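Search articles, suppliers, topics

Small Runs, Short Tools

Why more workshops are moulding in silicone before they pay for steel

312 shares | 14 comments

The jump from a finished prototype to a product on a shelf is where a lot of small manufacturers run out of money. A single printed part can be had in a day. A steel injection mould takes months to cut, and once it has been cut, changes are slow and dear. Between the two sits a method that has been in use for decades and is getting fresh attention: casting polyurethane resin in silicone moulds.

The process begins with a master. It can be printed, machined or carved by hand, but its surface must be as good as the surface wanted on the final part, since silicone copies everything. A fingerprint on the master will appear on every casting. Most workshops sand, prime and paint the master and leave it overnight before they go near it with rubber.

The master is hung in a box and liquid silicone is poured around it. The box goes into a vacuum chamber to draw out the air, then into a warm cabinet to cure. When the block is firm it is cut open with a scalpel along a wavy line, so that the two halves will find each other again, and the master is lifted out. Resin is then poured into the gap it leaves behind, again under vacuum.

Stuvura, a workshop on the edge of Mollisberg, has worked this way since it opened. It makes housings, knobs, handles and seals for firms that need enough parts to test a market and no more. Its moulding room is the size of a double garage. There are two vacuum chambers, a bench of scales and a wall of shelves where the silicone blocks are kept, each with a job number in marker pen.

A silicone mould does not last. The resin gives off heat as it sets and attacks the rubber a little each time. Fine detail goes first, then the edges around the parting line begin to tear. Stuvura plans on 40 castings from a block and scraps it after that, even if it looks sound. Clear resins are harder on the rubber than black ones, and a customer who wants clear parts is told to expect a second mould in the price.

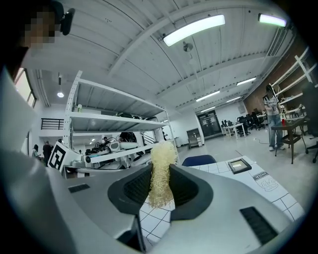

Dried loofah between two ribbed gripper fingers.

Cost is the main argument. A simple aluminium tool for a part the size of a computer mouse was quoted to one of Stuvura's customers last June at several times the price of the whole silicone job, castings included. Against that, each cast part costs far more than a moulded one. The lines cross somewhere, and where they cross depends on the size of the part, the resin and how much finishing is done by hand. For many of the jobs that come through Mollisberg, an order of 3000 is well past that point and the customer is advised to go straight to metal.

The other argument is time. With a master ready, the first castings can be in a box within 6 working days. That allows for changes. Zarel, which makes controls for greenhouse ventilation, went through three versions of a wall unit before it was satisfied with the way the lid closed. The first clip was too stiff for a gloved hand. The second was easy to open but rattled. Each change meant a new master and a new block of silicone, and none of it would have been affordable in steel.

There are limits, and they are worth knowing before an order is placed. Cast polyurethane behaves like the plastics it imitates only up to a point. A resin sold as a match for ABS may be close in stiffness and quite different in how it takes a knock. Many grades soften in a hot car. Colour can drift from batch to batch, and parts left in a window may yellow. Anything that must pass a fire test or touch food needs a resin chosen for that purpose from the start, and the data sheet should be read by the person who will sign for the product.

Shrinkage is the other common trouble. Resin shrinks as it sets, silicone moves as it warms, and the two do not always cancel out. On a short part the error is too small to matter. On a long thin one it can be enough to stop a screw lining up with its hole. The usual answer is to scale up the master slightly, which works well if the wall thickness is even and less well if it is not. Designers who have only worked with printed parts tend to forget this.

Mayrhofer, a family toolmaker further down the valley, might be expected to see all this as lost trade. It takes the opposite view. Several of its recent steel tools were for products that had first been cast in silicone, and the drawings arrived with draft angles already sorted out and the awkward undercuts gone. Fewer corrections means fewer days on the spark eroder. The two firms now pass work to each other — a printed master goes to one, and if the orders grow, the revised drawing goes to the other.

Workshops thinking of setting up their own moulding bench should budget for the vacuum chamber first. A cheap one that leaks will spoil more silicone in a year than the better model would have cost. After that come accurate scales, a warm cabinet that holds its temperature, and somewhere dry to keep the resin. Opened tins take up moisture from the air and begin to foam when poured. Stuvura keeps its opened tins in a sealed cupboard at 40 per cent humidity or below, and writes the opening date on every lid.

Share this article
14 comments | Log in to comment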